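Automated Cells Change the Working Day at Niltex Refurbishment Floor

The Niltex desktop refurbishment floor now runs 13 automated cells. Staff who handled every memory and processor swap by hand have been retrained as cell leads and inspectors. 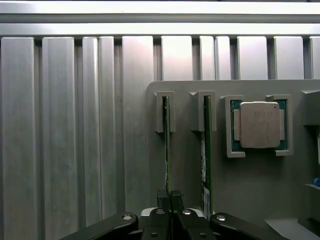
Cell leads prepare the parts before each run and confirm the results afterward. Circuit cards stand upright in slot holders on a gray fixture board, and the processor has its own bracketed nest beside them. Ilham Cherkaoui, floor supervisor, reports that correct loading is now the main skill taught to new employees - the course has been completed by 156 people.

Shift hours are unchanged. Wednesday mornings are reserved for training.

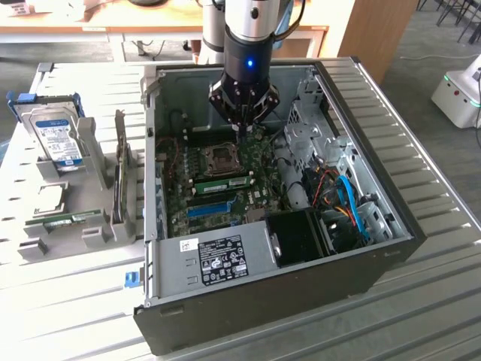 Will inspectors still open machines by hand?
Inspectors will continue to open and check any machine that a cell has flagged, and they retain final approval on every unit.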